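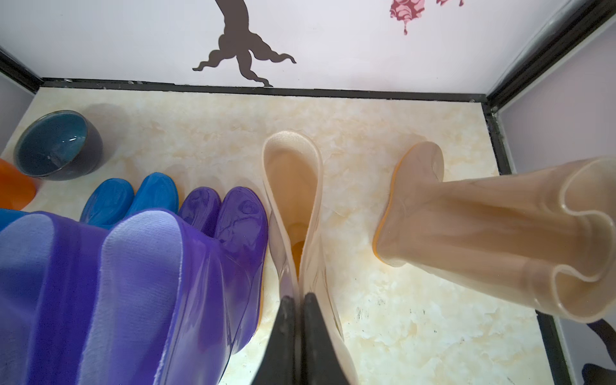 Community help > Data collection > Demonstrations

How many examples before I change the objects?

Posted by jasside_lab, February 2019

Hello all. We are collecting demonstrations for a learning system, the task is to put rain boots in pairs in a small cubicle. The operator moves the arm by hand controller and we record the wrist camera and the gripper opening. At this moment we have 385 episodes. The plan from our project (it is called Prillia) says 3,000, but it does not say how to divide them between the boots.

My problem is the clear boots. With the colored ones, blue and purple, the policy we trained is acceptable. With the translucent cream ones it closes the gripper too early or in a wrong place. The shaft is soft, so when the fingers pinch it the shape changes, and also the floor is glossy tile and makes reflections. Should I record more episodes with only the clear boots, or keep the mix and wait for the full number? Also, do I keep the episodes where the operator missed and tried again? I have 56 of those and I don't like to throw them away.

Thank you in advance and sorry for my English.

Sandhu_K
Member

I had the same trouble with plastic bottles. Keep the mix, but change the proportion. If you record only clear boots for a long time, your operators will get into one habit and all the episodes will look the same. We did one clear object for each colored one and it was enough.

About the missed ones – keep them if the operator recovered and finished the task. A policy which never saw a bad grasp does not know what to do after one. But mark them in the file name or in a separate column, so you can train with and without and compare. If the operator gave up in the middle, put it in another folder.

Two more things to check. First, do you start always from the same layout? Put some boots lying on the side, some standing, some with the toe to the wall and some with the toe to the front. Second, look at where the operator takes the boot. If one person takes it by the rim and another pinches the shaft from outside, the system learns something between the two, and this is a bad grasp. Write one page of rules and give it to everybody.

tile_and_rubber
New member

just add more lights

forkemcombe2
Member

I don't agree with more lights, on a glossy floor you will only get more bright spots. Try to move the lamp between sessions, so that the reflection is not always in the same place.

For the number, I would not wait for 3,000. Train again every few hundred episodes and test on the same 22 start positions each time. Write down the result for clear boots and for colored boots separately. If the clear ones stop to improve, then more of the same episodes will not help you and the problem is in the grasp or in the camera exposure. Fix the exposure, by the way. With auto exposure our picture was changing each time the black gripper came near to the object.

jasside_lab
Thread starter

Thank you, this is very useful. I checked and our operators do take the boot in two different ways, so I will write the page of rules first. The exposure was on auto also. I will record the next part with one clear for one colored and come back with the numbers.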